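工单：Bimia 仿真环境，tank_lid 任务在接近阶段触发保护停止，日志中接触力超限，手指未到达目标
状态：已解决（遗留一项，另开工单）
优先级：高
提交人：Lempi Lahtinen
处理人：Heikki Kallio
抄送：Kauko Keskinen、Hanne Hyvönen
提交日期：04/07/2019
组件：物理场景 / 碰撞体 / 保护停止监视器
影响版本：Brarevis 当前稳定分支，Strobel 规划器随附版本

问题描述

tank_lid 任务里，机械臂从待机位下降到刷状件上方的预抓取位，在最后一段直线下降时停下，监视器报“外部接触力超限”，控制器进入保护停止状态，任务判为失败。手指和刷状件之间还有可见的空隙。按任务配置，这一段应该没有任何接触，手指要等到下降结束之后才闭合。

昨天晚上排了40次批量运行，固定随机种子表，其中10次以这个错误结束。其余的都走到了闭合手指那一步，有的抓住了，有的滑脱，滑脱属于已知情况，不在本单范围。

同一张种子表在上一个场景包上跑没有出过保护停止。两次批量之间我们改过的东西有三样：场景包更新到新版，规划器的直线段插值步长改小，监视器的阈值从单独的配置文件挪进了任务文件。我先怀疑的是阈值，核对过，数值没有变，单位也没有变。

这个问题需要尽快看。监视器这部分代码和 Milalska 的实体工位是同一份，仿真里误报，我们就没有把握说实体工位上不会误报；反过来，要是有人为了让批量跑完把阈值放宽，再连着配置一起同步过去，后果更麻烦。在查清之前我已经把任务配置到实体工位的自动同步关掉了，请不要打开。

复现步骤

1. 检出 Bimia 主分支，加载场景 tank_lid，物体初始位姿使用种子表里的失败种子。
2. 机械臂回待机位，等待物体静止判定通过。
3. 运行任务 approach_brush，单步模式关闭，监视器打开。
4. 观察最后一段直线下降。失败种子每次都会在同一段停下，停的高度每次有一点差别。

期望结果：下降到预抓取位，等待闭合指令，全程外部接触力接近零。
实际结果：下降途中接触力突然从零跳到阈值以上，保护停止，任务失败。

日志节选（去掉了时间戳和重复行）

[task] approach_brush: start
[planner] joint path accepted
[planner] cartesian segment: descend
[monitor] armed
[physics] new contact pair: finger_left / brush_body
[monitor] external force above limit, source finger_left
[monitor] PROTECTIVE STOP
[controller] mode: stopped
[task] approach_brush: FAILED (protective stop)

注意接触对的名字。另一端确实是 brush_body，也就是刷状件本身，排除了手指碰到墙或者碰到喷雾瓶的情况。但从渲染画面上看，手指那时候离刷状件还有距离。

已经试过的办法（都没有用）

重新生成种子表：失败的比例变了，错误还在。
把规划器插值步长改回旧值：没有变化，停的位置也没有明显变化。
清空规划器缓存后重跑：没有变化。
关闭渲染，只跑物理：照样停，所以与显示无关。

没有试过放宽阈值，也不打算试。

Lempi Lahtinen

处理记录

Heikki Kallio 接手。

先回答提交里的一个问题：自动同步关掉是对的，我在服务器端也加了锁，没有我或者 Lempi 解锁，任务配置推不到实体工位。Milalska 那边我打过电话，他们确认工位现在用的是旧的任务文件，监视器阈值在单独的配置里，没有受到这次改动影响。他们照常使用，不需要停。

在本机复现成功。拿了失败种子表里的第一个，连续跑几遍都停。再拿一个成功种子，连续跑几遍都不停。说明这不是随机噪声，至少在同一台机器上是确定的。

接下来是按顺序排查的过程。

一、监视器本身

监视器读的是物理引擎给出的接触力，按固定周期采样，超过阈值立即停，没有滤波。有人问过为什么不加滤波，这里一并写清楚：实体工位要求第一次超限就停，加了滤波就会多走一段，所以仿真里也不加，两边行为要一致。

我写了一个小脚本，绕过监视器直接从物理引擎读同一组接触力，和监视器读到的值逐行比对，完全一致。监视器没有误读，它收到的力确实超限。按它的逻辑，停下来是正确的。

这一点请后面看单子的人记住。监视器没有误报，出问题的是它上游给的力。

二、阈值迁移

核对了三处：旧配置文件、新任务文件、运行时加载后的内存值。数值一致。顺便发现任务文件里阈值字段缺失时，程序会静默使用默认值，默认值比我们用的要宽。这次没有踩到，因为字段都在，但这是个隐患。改法是字段缺失就拒绝启动，已提交补丁，和本单一起合入。

三、物理步长

把物理步长减半，失败种子仍然停，停的高度略有提高。步长再减半，高度基本不再变化。如果是步长太大造成的穿透再弹开，步长减小后力的峰值应该明显下降，这里没有下降。

停的高度随步长变细而趋于一个固定值，这个现象本身是线索：手指在一个确定的高度上碰到了某个确定的东西，只是那个东西画面上看不见。

四、接触偏移量

碰撞体外面有一层接触偏移，手指还没真正接触时引擎就开始生成接触点。偏移设得太大，会出现隔空接触。查了手指和刷状件两边的偏移量，都是默认值，比观察到的空隙小得多，解释不了。把偏移量改到最小重跑，停的高度降低了一点点，降低的量正好等于偏移量的变化。所以偏移量的作用是有的，但只占空隙里很小的一部分。

五、物体初始位姿

刷状件在这个场景里的位姿一直比较麻烦。它上头是一簇刷毛，下面几根细长的杆，重心高，支撑点小。种子不同，它落稳的样子也不同，有时候杆端会搭到海绵上。我怀疑失败种子和搭不搭海绵有关，于是把失败种子和成功种子各自静止后的位姿导出来对照。

对照的结果是有相关，但不完全。杆端搭在海绵上的种子失败比例高一些，没有搭到的也有失败。相关性来自物体的朝向：朝向某一侧时，手指下降的路径经过刷毛簇旁边的空当；朝向另一侧时，路径离空当远。

所以问题集中到“刷毛簇旁边的空当”上。画面里那个位置是空的，手指应该能从那里下去。

六、静止判定

既然在看位姿，也把静止判定看了一遍。判定只检查线速度和角速度是否低于门限，不检查有没有支撑接触。失败种子里有几个，刷状件的杆端离盖面还差一点，判定就已经通过了。当时以为是物体还在缓慢下落，就把等待时间延长到原来的好几倍再看，杆端的位置没有变，物体也没有动。也就是说，引擎认为它已经有支撑，支撑来自一个看不见的面。

这和第三条的现象是同一类：手指碰到看不见的东西，杆也被看不见的东西托着。

以下是 tank_lid 的场景渲染，灰杯、喷雾瓶、刷状件和海绵是这个任务的固定物体。 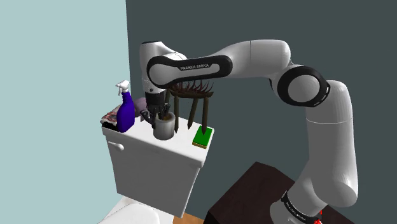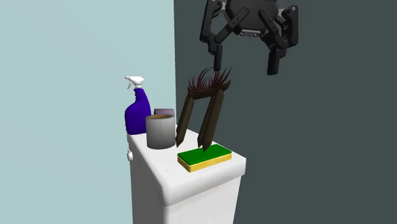 Trefor Landeg：先不要再动物理参数，把碰撞体显示打开看一眼。你第三条和第六条写的两个现象，用同一个原因就能解释，即刷状件的碰撞网格比显示网格大。这种形状，上面一簇张开，下面几根杆分开，只要导入时用了单个凸包，杆与杆之间、刷毛和杆之间的空处都会被填实。手指从空当里下去，碰到的是凸包的斜面。海绵的角也会顶到凸包的侧面，把整个物体托住。我以前在别的场景里遇到过椅子的同类问题，夹爪伸不进椅腿之间，查了很久，最后是导入选项。另外建议对比新旧两个场景包里这个资产的元数据，重点看碰撞近似方式那一个字段。要是旧包写的是凸分解，新包写的是凸包，那就不用再往下猜了。

Heikki Kallio：按这个思路查了，结论如下。

打开碰撞体显示后，刷状件外面是一个完整的凸包，从刷毛的外缘一直拉到每根杆的下端，杆之间全部是实心的。手指停下的位置正好在凸包表面，差值与接触偏移量吻合。海绵那一侧也看到了凸包侧面压在海绵边缘上的情况，支撑接触点就在那里。

对比两个场景包的元数据：
旧包：collision_approximation = convex_decomposition
新包：collision_approximation = convex_hull

其他物体没有变化。喷雾瓶、灰杯和海绵在新旧包里的设置逐项一致，只有刷状件变了。

为什么只有它变了，查提交记录也找到了。新场景包里刷状件的网格重新导出过一次，修的是刷毛部分的法线。重新导出后资产文件换了名字，旧的导入设置是按文件名匹配的，匹配不上，导入器就退回默认值，默认值是凸包。导入器在这里会打一条提示，级别是 info，我们的构建脚本只收 warning 以上，所以谁都没有看到。

Lempi Lahtinen：这能解释为什么旧包上不出问题。但有两点还想确认。第一，既然凸包一直在，为什么不是全部种子都停？第二，没有停的那些里面，有几次记录为抓取成功，那些成功算不算数？

Heikki Kallio：第一点，取决于朝向。手指张开后两侧的下降路径如果都在凸包外面，或者正好从凸包顶面上方结束，就不会超限。轻微擦到斜面的情况也有，力没有到阈值，监视器不停，日志里能看到短暂的接触对。把这些也算进去，受影响的运行比报错的要多。

第二点，不算。我抽查了其中几次，手指闭合时夹住的是凸包，画面上手指和杆之间有缝，物体却跟着起来了。这些结果不能作为抓取成功率使用。从新场景包启用以后跑的所有涉及刷状件的数据，我建议全部标记为无效。

Lempi Lahtinen：同意。数据标记由我来做。周报里已经引用过其中一组成功率，我去撤回。

Hanne Hyvönen：周报那组数字我这边也转发给了 Milalska，请 Lempi 更正后抄送我一份，我来通知对方。对方没有拿它做验收，只是看趋势。

处理措施

临时措施（当天执行）

场景包回退到旧版。回退后用同一张种子表重跑，没有保护停止。旧包里刷毛的法线问题会回来，表现是某些角度下刷毛发暗，对物理没有影响，对视觉训练有影响，所以视觉那边请继续用新包渲染，不要跑接触。

永久措施

1. 刷状件碰撞近似改回凸分解，导入设置写进资产文件内部，不再按文件名匹配。
2. 分解参数单独给定。默认参数把刷毛簇分成很多小块，接触点数量太多，步进变慢。现在的做法是刷毛簇用一个较粗的外形，每根杆各自一个碰撞体，横向部分一个。刷毛簇内部仍然是实心的，手指不能插进刷毛里，任务也没有这样的要求。
3. 导入器退回默认值时，提示级别改为 error，构建直接失败。
4. 构建流程增加一项检查：对每个可抓取物体，比较碰撞体积和显示网格体积，比值超过上限就报错。上限按物体分别设，杯子这类中空的东西要单独处理，不然一定会报。
5. 静止判定增加支撑检查，要求支撑接触点落在显示网格附近，差得太多判为异常，不放行任务。
6. 监视器阈值字段缺失时拒绝启动（见第二条）。

监视器的停止逻辑和阈值本身没有改动。

关于第2项里的灰杯，Kauko Keskinen 提了一个意见，记录在这里：杯子的碰撞体目前是开口的，杯里的东西单独建了碰撞体，这一套在旧包里就是这样，检查比值时应该按开口外形来算，别把开口填上再比。已经照此实现。

验证

Heikki Kallio：修好后的场景包做了以下验证。

失败种子逐个重跑，全部走到预抓取位，下降段没有接触对产生。
完整种子表重跑，没有保护停止。
碰撞体显示和渲染叠加，逐个方向看过，杆之间是空的。
杆端的支撑接触点，在盖面上的落在盖面上，搭在海绵上的落在海绵上表面，没有再出现悬着就判为静止的情况。
故意让手指下降路径撞到横向部分，监视器正常触发，停止距离与修改前一致。

最后一条是必须做的。我们改了接触的来源，要证明真正该停的时候还会停。这个用例已经加进每晚的回归，名字是 must_stop_on_bar。以后谁改碰撞体或者监视器，这个用例过不了就不能合入。

抓取成功率比之前记录的低。原因已经说过，之前夹住的是凸包。新的数值由 Lempi 另行汇总，不在本单里讨论。

Lempi Lahtinen：我这边也跑了一遍，结果一致。有一处差别：在7号节点上，有一个种子静止后的朝向和其他节点不同，杆端搭海绵的位置偏了一点，任务仍然通过。怀疑是求解器线程数的设置，那台节点重装过。

Heikki Kallio：看了，那台节点的线程数确实和其他节点不一样，接触点的处理顺序会受影响。改成一致以后朝向相同。节点初始化脚本里加上这个参数，省得下次重装又漏掉。

Kauko Keskinen：请补充一下对实体工位的影响评估，我这边归档要用。

Heikki Kallio：补充如下。

实体工位不使用碰撞网格生成接触力，力来自机械臂自身的测量，所以凸包问题不会在工位上造成误停。
工位的路径规划会用到碰撞网格做避让。凸包偏大的后果是规划更保守，某些抓取姿态会被判为不可达，不会造成碰撞。
工位没有用过新场景包，上面这一条也没有实际发生。
需要防范的是相反的情况，即碰撞网格比实物小，规划会以为能过去。体积比值检查因此设了上下两个限，下限更严。
自动同步恢复之前，由 Lempi 和我各自核对一遍任务文件。

Kauko Keskinen：收到。下限的数值写进文档，不要只写在脚本里。

Heikki Kallio：已写入 Bimia 文档的“碰撞体要求”一页。

Trefor Landeg：补一个小问题。海绵现在是刚体，细杆搭在上面时接触点很少，真实的海绵会陷下去一点。仿真里杆端在海绵上会慢慢滑，滑得很慢，低于静止门限，所以判定能通过，等久了位置会有变化。这跟保护停止没有关系，但是会影响抓取时的初始位姿。我跑了一个种子，等待时间拉长之后杆端从海绵中部挪到了靠边的位置。

Heikki Kallio：能复现。可以考虑给海绵上表面加顺从接触，或者把海绵和杆端之间的摩擦调高。前一种更接近实物，改动也更大。另开工单处理，本单不再跟。在那张单子解决之前，任务等待时间请保持现在的值，不要自行加长。

Lempi Lahtinen：同意另开。我来建单，附上 Trefor 的种子。

根因摘要

刷状件网格重新导出后文件改名，导入设置按文件名匹配失败，碰撞近似从凸分解退回到凸包。凸包填实了杆与杆之间以及刷毛簇下方的空间。手指沿下降路径碰到凸包，产生真实的（对物理引擎而言）接触力，监视器按设计停止。同一原因造成物体被海绵一侧的凸包表面托住，以及抓取成功的错误记录。

没有及早发现的原因：导入器提示级别过低；构建没有检查碰撞体与显示网格的差别；静止判定不看支撑点；抓取成功只看物体高度变化，不看手指与显示网格的距离。最后这一项也已经在评估脚本里补上，距离超出范围时，该次结果标为“待人工查看”。

给以后遇到同类报错的人

先确认监视器读到的力与物理引擎一致，再去怀疑监视器。
接触对的名字要看，它能告诉你碰到的是哪个物体，但不能告诉你碰到的是物体的哪个面。打开碰撞体显示。
停的高度随步长变细而收敛，多半是碰到了真实存在的碰撞面。
换资产文件以后，导入设置要重新核对，哪怕只是改了法线。
任何情况下都不要用放宽阈值来让批量跑完。确实需要临时跑数据，用旧场景包。

变更清单

资产：刷状件，碰撞体重建，导入设置内嵌。
导入器：回退默认值改为报错。
构建：新增碰撞体积比值检查，上下限见文档。
任务框架：静止判定新增支撑检查；阈值字段缺失拒绝启动。
评估脚本：抓取成功新增手指距离条件。
回归：新增 must_stop_on_bar，以及失败种子集。
节点：初始化脚本固定求解器线程数。
数据：新场景包启用后涉及刷状件的运行全部标为无效，索引已更新。

关闭前确认

Lempi Lahtinen：回归连续跑了7个晚上，没有保护停止误触发，must_stop_on_bar 每晚都按预期停止。无效数据已标记，周报更正已发出，抄送 Hanne。海绵滑移的工单已建，链接在关联工单栏。

Hanne Hyvönen：更正已转给 Milalska，对方回复收到，没有其他问题。

Heikki Kallio：任务文件两人核对完毕，服务器端的锁已解除，自动同步恢复。同步后第一次推送我在线看过，工位加载的阈值与文件一致。旧场景包保留到十月，之后删除，还有分支在引用它的请尽快切到修复后的版本。

Kauko Keskinen：已归档，可以关闭。

状态变更：处理中 → 已解决
关联工单：海绵与细杆接触滑移（未解决）；Strobel 直线段插值步长评估（未解决，与本单无因果关系）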